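Lecture 7: Learning from demonstration with two arms
Notes by Anas Bennani. Updated 3/21/24.

Last time we looked at behaviour cloning for a single arm. The policy sees a camera picture and the joint angles, and it is trained to give the same action the human operator gave. With two arms the method stays the same, but the action vector is twice as long and the errors are harder to trace.

Why small errors grow

A cloned policy makes a small mistake at each step. The mistake takes it to a state slightly off the demonstrated path, where it has less data to go on, so the next mistake tends to be larger. With one arm the result is usually a missed grasp. With two arms, one can arrive late while the other carries on as if its partner were in place. Jayson Magbanua calls this drift between arms, and I will use his term for the rest of the course.

Action chunking

The usual remedy is to predict a short run of actions at once. In the Saludo code the chunk length is 12 steps. The policy looks, commits to 12 actions for both arms, and then looks again. This cuts the number of decision points, and both arms are planned from the same observation.

The cost is slower reaction. If an object slips at step 2 of a chunk, the arms finish the chunk before anything is done about it. You can overlap chunks and average the predictions, which helps with jerky motion but can blur a decision between two good options (left hand first or right hand first, for instance).

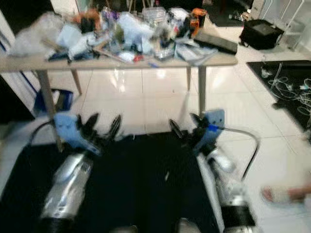 A second problem is the view itself. A head camera is useful for choosing which object to go for, but the picture smears when things move quickly, and small items in a pile become hard to tell apart. Maricel Pangilinan compared two training sets on the tidying task, one with blurred pictures removed and one with everything left in. The policy trained on everything did better. Her reading is that blur also turns up when the policy is running, so it needs to have met it in training. I think that is right, but the test was small: 207 trials in total, all with the same operator's demonstrations.

What to record

For the coursework you will use the Davevska set, some 3,000 demonstrations collected up to December. Each one holds the camera pictures, joint angles for both arms, gripper opening and the operator's commands. Train on the commands, not the measured joint angles. The two differ whenever an arm is pushing against something, and that difference carries the force information.

Check the time stamps before you train. A fixed delay between pictures and joint angles will not stop the loss going down - it will only show when you run the policy.

Reading for next week: chapter 4 of the course notes, up to the section on averaging. Questions about the data go to Emiliano Goicoechea.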